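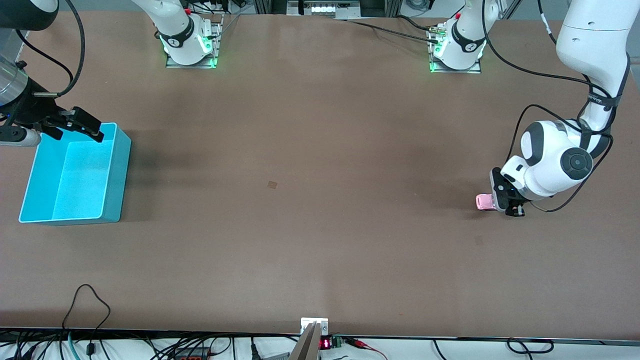 Prutora Open Storage Bin, Turquoise: Product Review

Reviewed by the Furnishings and Equipment Desk, Flelier
Tuesday, April 21, 2026

Summary

The Prutora open bin is a rectangular, lidless container intended for sorting and short-term storage on a table or bench. Flelier bought 2 units at the normal retail price. One remained at a fixed workstation throughout the review period and the other was moved between rooms as required. The product is recommended, subject to the remarks on stacking below.

Appearance and visibility

The bin is a bright turquoise and stands out clearly on a matte brown tabletop. Staff working from a standing position could see the floor of the bin without leaning over it. In a room where most containers are grey or black, the colour reduced the number of items returned to the wrong place. Purchasers wanting a more discreet finish should consult the Bralo range, reviewed separately.

Use at the table

The open top gives access from every side. Small parts, stationery and folded cloths were all placed and removed without difficulty. The bin was kept towards the left of the table, leaving the remainder of the surface free for work, and this arrangement was retained after the review had ended.

Very small items, such as washers, tend to collect in the corners and are awkward to pick out by hand. A shallow tray is better suited to them.

Cleaning

Weekly cleaning with a damp cloth and mild detergent was sufficient. Adhesive labels came away cleanly within the first fortnight but left a residue when removed after 4 weeks. Tie-on labels are advised.

Stacking and storage

Empty bins nest, although the fit is tight and two hands are needed to separate them. Full bins should not be stacked. The leaflet supplied is unclear on this point and would benefit from revision.

Comparison

The Tóth bench bin, tested previously, has a firmer rim and is easier to carry when full. It is also noticeably heavier and takes up more of the table. For a bin that will seldom be moved, the Prutora is preferred.

Rating: Recommended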